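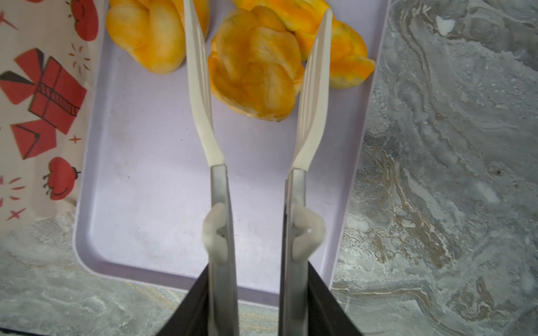

## Skjelbred Farmhouse: Buyer FAQ

**What is included in the sale?**
The house, the detached studio and 15 acres. The tractor is excluded.

**How many bedrooms are there?**
4, plus a sleeping loft in the studio that is not counted in the listing.

**Is the access road public?**
Public as far as the Fovville turnoff. The last stretch crosses the Govetine parcel under a recorded easement.

**When can it be inspected?**
Saturday, by appointment. Offers go to Lultia Realty, Suite 101.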